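Speaker notes — "Slippers on a Shelf: What Our Planner Does When It Isn't Sure"
Cekska tooling meetup, Thursday, November 19, 2020
Slot is short, so skip the company slide if they start late

Opening. Say hi, say thanks, check that the clicker works. I work on the planning side of Plilten, and Plilten is the layer that sits between perception and the arm controllers. Perception hands me a list of things it thinks it sees, I hand the controllers a path, and everybody blames me in the middle (pause, people usually laugh at that one).

Why footwear. I get asked this every single time! Boxes are kind to you. A box has flat faces and you can fit a pose to it in your sleep. A slipper has an opening, a strap, a thick sole and a shape that looks almost the same from two or three angles. Get the yaw wrong and your fingers close on the sole when you wanted the strap.

Next slide, the top board.

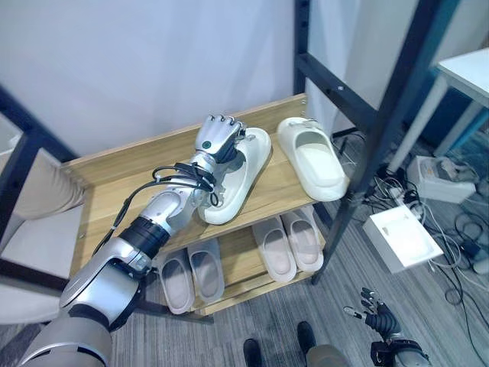
Hand closed on a white slipper near the strap, top board of the rack.

Talk about the grasp candidates while this one is up. For each slipper we sample 200 candidates, throw out anything where the wrist would hit the rack, and score what's left. The scoring used to be one big weighted sum, and I hated it. I'd tune it for the top board and it would go bad on the lower one. Now the reachability check runs first as a hard filter, and the score only has to rank grasps the arm can really get to. It made the code shorter too, which I did not expect.

Mention the forearm! Look at where it passes: right in front of slippers on the lower shelf. The camera is up at the head, so the arm covers up part of what we want to look at next. We mask the arm out using joint angles, and any slipper behind the mask keeps its last known pose with a growing uncertainty. If the uncertainty gets too big, the planner asks for a fresh look before it commits to anything.

Don't go down the calibration rabbit hole here. I did that in January and ran way over.

Next slide, lower shelf. This is the hard one — slow down.
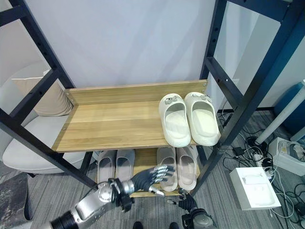 What happens if the pose estimate changes while the hand is already moving?
The planner keeps the first part of the path and replans the rest from there, with a budget of 142 milliseconds. If it misses the budget, the arm slows to a stop along the old path and waits.

OK, back to the lower shelf. There's a board above your hand, so coming straight down is out, and you have to reach in from the front with the fingers already open. We treat the upper board as a keep-out slab and pad it. Too much padding and there's no path left at all. We had a bug where the padding got applied twice, and the planner kept politely telling me the lower shelf did not exist. I lost most of a week to that.

Logging bit. Every plan gets written out with its inputs, so I can replay it at my desk. The replay set is at 3249 plans now, and 800 of them run on every merge through Wonditz, our test runner. If a path changes shape, the merge gets flagged and a person has to look at it. It's boring and it's the best thing we built all year.

If someone asks about Kravets: it's the viewer, it draws the candidates over the point cloud, and yes, I'll show it afterward on my laptop.

Still open: two-handed planning. Each arm gets planned on its own today, and the second one just treats the first as an obstacle. I want a shared plan, but the search gets big fast. Ask the room if anyone has a trick for this.

Leave the contact slide up and take questions.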